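Moltitz Sports Hall: loan kit check, badminton
Sheet 6, shuttlecocks and bag

Complete one sheet per bag before the kit goes back on the shelf. Enter pass, fail or n/a. Comments go under the item they refer to.

1. Table clear, clean and well lit.
Pass.

2. Bag emptied fully before the count. Check the folds.
Pass. Clear bag with fabric strap. Pull-test the strap at both ends. No failure under hand load.

3. Shuttles laid out on the table and inspected singly.
Pass. Three yellow synthetic shuttles, black band at the neck.

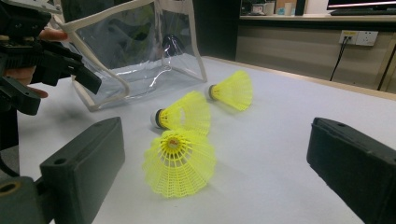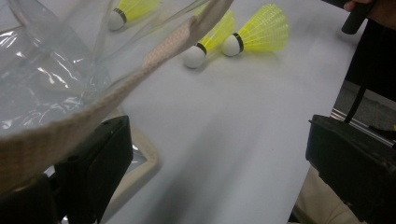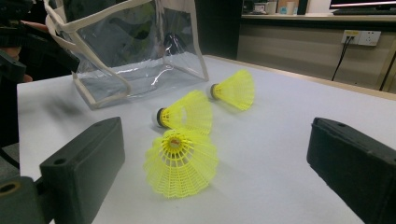
4. Skirt. Run a finger round the open edge. Reject for any snapped rib or sharp end.
Pass, all three. Sharp ends are the main cause of scratched hands in the junior sessions.

5. Base. Press with the thumb and twist lightly against the skirt. Reject if there is movement or the covering lifts.
Pass. One shuttle has slight play, within limits. Recheck in July.

6. Shape. Stand the shuttle base up on a flat surface. It should not rock.
Pass.

7. Bag film. Reject if split along a seam or if the strap fixing has torn.
Pass with comment. Film is creased but sound. Keep bags out of reach of the under-fives group.

8. Rejected items binned, not returned to the bag.
N/a.

9. Entry made in the Dadano log.
Done. Next entry for this bag falls due before the Mestach fixture.

Result: fit for loan.

Moltitz Sports Hall, equipment store | Contact the hall office | Back to top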